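Speaker notes: Trying out the Skeltisis practice kit before you buy the arm
Rizwan Kumarasinghe, afternoon session, Ginesden

Opening (keep it slow, people will still be finding seats)

Good afternoon, everybody, and thank you for coming back after lunch, which I know is asking a lot in a room this warm. I'm Rizwan. I look after the training shop at Toltier, where we teach people to set up and run small robot arms, and for the last stretch of my working life I've been living with a piece of software called Skeltisis. I want to tell you what it has been like, where it helped and where it drove me up the wall, so that you can decide for yourselves whether your own shop should spend the money. I don't work for them and I paid for my seats like everybody else.

(Ask for hands: who has an arm already? Who is thinking of buying one? Chat for a moment with whoever is near the front.)

What you get

Skeltisis is sold as a practice kit. You get a simulator with a set of ready-made rooms, an arm with a two-fingered gripper, and a teaching panel that lets a learner drive the arm by hand and save what they did. The basic seat is 2,039 for the year, and that covers up to 6 learners, as long as they take turns. There's a bigger package with support by phone. I had it for a while and dropped it, though the people on the other end were lovely and I still feel a bit bad about that.

Installing it took me an afternoon. Please budget more than that if your computers are looked after by somebody else, because it wants permission for nearly everything. I had to go down the hall and ask three times, and the third time I brought cookies.

Our test at Toltier

We split one intake into two groups. The first group started on the real arm straight away, the way we have always done it. The second group spent their mornings in Skeltisis and only touched the real arm in the afternoon. I'd love to stand up here with a beautiful chart, but we're a small shop and I don't trust a chart made out of so few people. What I can give you is what I saw and heard.

The simulator group were braver. They would try an odd angle, bump into something, laugh and start over, and you could see that carry into the afternoon. The other group were careful with the hardware (as they should be!) and asked me before almost every move. By the end of the course I couldn't have told you which learner came from which group, except that the simulator people reached for the reset button a little too happily.

(Pause here. If Mondal comes up, say yes, we tried it too, and I'll get to it at the end.)

The gripper view

Now, the part I most want you to hear about is the view from the gripper, looking out past the two fingers. You can switch to it at any point, and I make my learners use it from the first morning. They hate it. From outside, the room makes sense and the arm is a nice little thing on its stand. From the gripper, floors tilt, a beam becomes a great slab across half the screen, and people honestly tip their heads sideways in their chairs. I do it too, after all this time.
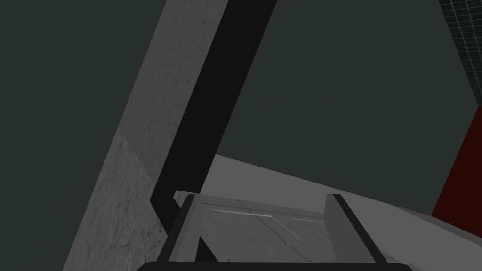 My advice is to let them struggle with it for a short while and then sit down beside them. Ask where the fingers are pointing. Ask what they would move first if they wanted to get closer to the floor. Once a learner can answer that without switching back to the outside view, I move them on to picking things up, and never before.

What bothered me

The lighting. Some of the rooms are very dim, and black surfaces go so flat that you lose all sense of depth on them. There is a brightness slider, but it's tucked away in the room settings and it forgets what you told it whenever you load a new room. I've written to them about it.

The stone textures are handsome enough, but I would trade every one of them for a clearer warning when the arm is near its limit. At the moment you get a small beep, and with a full classroom you simply don't hear it.

And saving. Please, please teach your people to save under their own names. We lost a whole morning of work in November to six files all called "test."

Mondal, and then questions

Mondal is cheaper and quicker to install, and its menus are friendlier. It has no gripper view, and for us that settled it. If you only need people to learn the order of the buttons, I'd look at Mondal first and keep the difference in your pocket.

We've renewed Skeltisis for another year, on the basic seat. I have the laptop with me and I'm staying until they lock up, so come and have a go at it. Who has the first question?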